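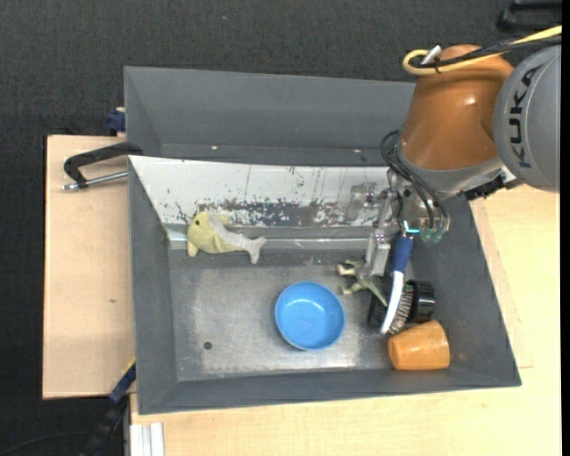
jarnholm_parts wrote that the scuffs are the least of it and the back panel is what needs sorting first, and I tend to agree after reading the old thread on sorting bins. So I'm starting a new one.

We have a big gray bin with sloping walls, set on pale wooden work surfaces. A long white panel slopes down along the back. It's scratched and flecked, and low down there's a band where the finish has worn away and dark gray shows through speckled white paint. The floor has lighter patches in the middle and along the front. Can I repaint just the band, or does the whole panel have to come out? We handle 1,830 items in a normal shift and I can't have it out of use for long.
Posted by holst_bay4

urkitz
Repaint it. Any spray paint will do.

pesico_bench
I wouldn't spray it in place. We did ours in March and it was peeling along the bottom again inside 200 hours of use. Everything that slides down a sloping panel lands on that lower edge, so paint alone has a hard life there.

What worked for us:
Clean the panel with dish soap and warm water and let it dry.
Sand the worn band and a hand's width above it, until you can't feel the edge of the old paint.
Mask the seam at the bottom. Don't get paint in it.
Two thin coats of primer, then two of a hard enamel – leave 4 hours between coats, more if the room is cold.
Once it has cured, put a strip of clear wear film over the lower part.

The panel can stay in if you can reach it comfortably. I took ours out and spent longer getting it back in straight than I did painting.

I'd leave the floor of the bin alone. Ours is just as scuffed and it makes no difference to the work.

jarnholm_parts
Film, yes. Ours was changed at 3,296 hours and the paint under it was fine. Buy the thicker kind, the thin one wrinkles.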